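Chapter 7
Sorting Before Building: Planning a Two-Arm Task

When Natalia Medrano took over the after-school robotics club at Zavala, she inherited two robot arms, a closet of spare parts, and 23 students who all wanted to program something on the very first afternoon. She let them, of course. By the end of the hour there were plenty of moving arms and very few parts in the right place, and the club had its first real lesson (one we hope you'll remember a good deal longer than any definition in this book).

The lesson was that a robot task begins on the table, well before anyone opens the programming window. Where will the parts wait? Where will the work be done? Which arm reaches where, and what happens if both want the same spot at the same moment? Those questions sound almost too simple to write down, and yet most of the trouble that student teams run into can be traced back to one of them.

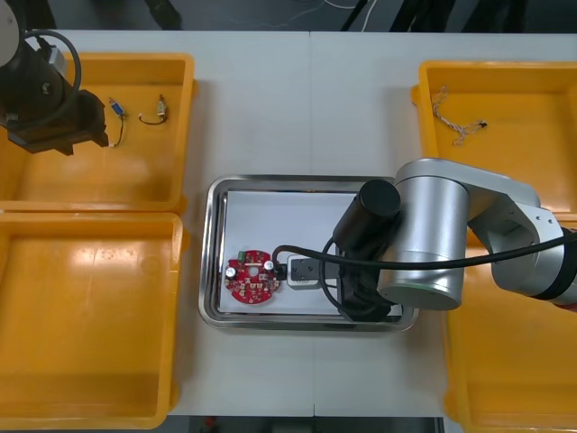

A work cell is the name we give to the whole area that a robot task uses: the arms, the surface, the containers, and every bit of air the arms sweep through as they go. Perla Tapia, who was in ninth grade when she joined the club, liked to draw her cells on graph paper with a different colored pencil for each zone, and we still recommend it warmly. Start with the work zone, the place where the main part sits. A steel tray lined with white paper does the job nicely, and a round red circuit board is easy to pick out against a background like that. Next come the supply zones, such as the yellow bins at either side, and then the reach of each arm. Cables deserve a color of their own! A braided cable left in a tangle will not lie the same way from one try to the next, so a gripper position that suited it yesterday may close on nothing today.

In this chapter you will plan a cell of your own, starting on paper and moving to the table once your partner has tried to find fault with the drawing. Set aside 30 minutes for the drawing alone, even if your fingers are itching to get started.

Before you read Section 7.1, take out your notebook and sketch the desk where you do your homework. Mark what each hand reaches for and how often the two of them cross. Keep the sketch, as we'll come back to it in Section 7.3.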